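Finders, Keepers, Losers: A Year of Lost Property in Trullivau

Second-year project report, Everyday Institutions seminar
Capucine Royer and Eugénie Hamel

Summary

We spent two semesters studying what happens to things people lose. We followed the lost property of three places: the Gaillard building on campus, the Plistard bus company, and the town office, which still handles found objects under a rule that predates the bus, the campus and the umbrella as we know it. Between them the three places recorded 883 items during our study. Of these, 450 went back to someone who said they owned them, and we have decided to believe those people. The rest are the subject of this report, along with the question of why a person who has lost one glove will not walk up a flight of stairs to get it back.

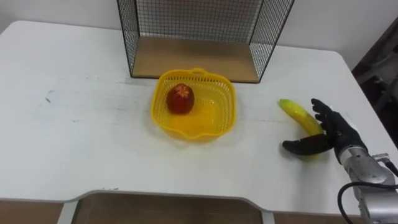

Trullivau, May

1. Why lost property

Our original topic was municipal water pricing. We mention this because the first chapter of our proposal was about water pricing, was approved, and is still on file, and a reader comparing the two documents may wonder. Capucine lost her scarf on the number 4 bus in the second week of the semester. Getting it back took three visits, two forms and a phone call to a man who asked her to describe the scarf "in terms of its main features." By the end of this we had a page of notes and no remaining interest in water.

Lost property is a good subject for students because everyone has an opinion on it and very few people have written anything down. It also sits at the meeting point of several respectable ones: trust, bureaucracy, memory, shelf space. Who owns a thing between the time it is dropped and the time it is asked for? The law has an answer. The woman at the Plistard depot has a different answer, and she has the key to the cabinet.

2. A short history, as far as we could find one

The oldest paper we could locate is a town ordinance of 1718. It required anyone who found an object of value in Trullivau to hand it to the bailiff, who would have it announced at the market on the next market day and the one after that. If the owner did not come forward, the finder could have it back on payment of a fee to the bailiff, who does well out of nearly every paragraph of the document. Livestock had its own section. There was a penalty for claiming a pig that was not yours, and from the size of the penalty we assume this was common.

The market announcements stopped at some point in the nineteenth century. The archive has a gap there that the archivist blames on damp and we blame on the archivist's predecessor, who liked to borrow things. What survived was the principle: found things come to the town, the town waits, and then the town would like the matter to be over. The waiting period is now a year and a day. We asked at the counter what the extra day was for and were told it was for people who came late.

The bus company was founded by two brothers named Plistard and has kept lost property from the start. For many years it was held in the ticket office, in a trunk, which was itself lost property. The present system is a cabinet and a spiral notebook.

Gaillard is the newest of the three and has the most rules. Objects are entered in a program called Katent, which was bought to manage room keys and has a free text field. Everything lost on campus lives in that field. The entries vary in spirit. One reads "Bottle, blue, full." Another reads "Hat??"

3. How we worked

We copied every entry from the three records into one table. This was slower than it sounds. The Plistard notebook is kept by several drivers in several handwritings, and one of them abbreviates. We spent most of an afternoon on "gl. s. bl. l." before a second driver translated it as "glove, single, black, left."

We then sorted the entries into eight kinds: clothing, umbrellas, keys, bottles and food containers, electronics, papers and books, jewelry, and other. The last one grew faster than we liked. It has a cello bow in it, a jar of buttons, a framed photograph of a horse, and half of a folding ladder.

Finally we printed 1000 leaflets asking people to tell us about something they had lost and never gone back for. We left stacks of them on the buses, in the library and at the bakery. The response was modest. Eleven of the leaflets were turned in at the Plistard cabinet as lost property, and we had to enter them in the table.

4. What gets lost

Clothing leads in all three places. Umbrellas come second on the buses and hardly appear on campus, where students do not own them. Keys come second at Gaillard and are the only kind of object anyone asks for the same day. The town office gets the things with money in them, and it also gets the strange things, since people who find half a ladder feel that the town should know.
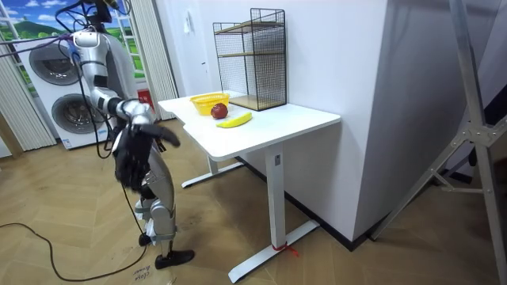

The clearest pattern in the table is that cheap objects are lost once and expensive ones are lost over and over. One pair of headphones appears in the Gaillard entries four times between October and March, claimed each time by the same student. We asked whether we might interview him. He agreed, and forgot.

Single gloves deserve a paragraph. A single glove is the perfect piece of lost property, worthless to the finder and worth almost nothing to the owner until the moment it becomes a pair again. Very few people claim one. The Plistard drivers used to lay them out along the depot windowsill in the hope of matches, and one winter they made a match, although the two gloves had come in three weeks apart. The owner had lost one, thrown up his hands and then lost the other. He was not informed.

Lunch containers were the hardest entries to read. The rule at all three places is that containers with food in them are kept one night. The rule at Gaillard adds that they should be opened "by two people," and we were not able to find out what had happened to cause this.

5. Why people do not come back

We got useful replies from the leaflets and longer ones from people we stopped in line at the bakery, where they could not leave without losing their place.

The reason given most often was that the person assumed the thing was gone. They had not asked. When we pointed out that 450 objects had gone home during our study, several people said that was very nice but theirs would not have been among them. One woman had lost a green cardigan on a Plistard bus in February. There was a green cardigan from February in the cabinet. We told her so. She said it was probably somebody else's and bought her bread.

The second reason was embarrassment. It is unpleasant to stand at a counter and describe your own belongings to a stranger, and worse when the stranger says "Is that all?" People told us they would have gone back for something better. A retired teacher said that she had once claimed a hat, been shown four hats, and found that none of them was hers but that one was nicer. She left without a hat and has thought about it for nine years.

The third was opening hours. The town office receives inquiries about found objects from 10 to 11:30 in the morning. We have no comment on this except that between us we managed it twice.

6. Where the rest goes

After the waiting period the town holds a sale. We attended. It took place in the room behind the wedding room, and there was a wedding, so bidding was done quietly. Umbrellas went in bundles of ten to a man who told us he runs a café terrace and who lends them to customers. We asked whether he gets them back. He said some of them had now been through the sale three times.

Plistard gives its unclaimed clothing to a charity shop two doors from the depot. Several drivers shop there, and Eugénie is fairly sure she saw the green cardigan behind the wheel of the number 6.

Gaillard has no procedure for the end of the waiting period, so at Gaillard the waiting period does not end. Objects move from the front desk to the cupboard, and from the cupboard to a second cupboard. The Katent entries stay open forever. The oldest is a raincoat whose owner, if he enrolled on the usual schedule, is now old enough to have children losing things in the same building.

7. Limits

Our table only knows about objects that were handed in. It says nothing about the ones that were kept, and there must be a great many of these. We tried asking people directly whether they had ever kept something they found. Everyone said no. Then everyone told us about a friend.

We also relied on what staff chose to write down. The driver who abbreviates is on the early shift, so the early shift looks, in our figures, as if it loses fewer interesting things. We do not think this is true of the early shift.

The two authors disagree about whether the jar of buttons counts as one item. It is entered as one item. Capucine would like her objection noted.

8. Recommendations

The town should open the counter one evening a week. The bus company should keep its notebook and buy a second one for the late shift, who have been writing on the back cover. Gaillard should choose a date on which a raincoat stops being someone's raincoat. All three should share one list, so that a person who got off the bus and walked to campus does not have to lose the same scarf twice.

We sent these suggestions to the three offices in April. The town acknowledged them by letter. The letter was delivered to Capucine's previous address and handed in at the front desk of Gaillard, where it was entered under papers and books, and she picked it up between classes.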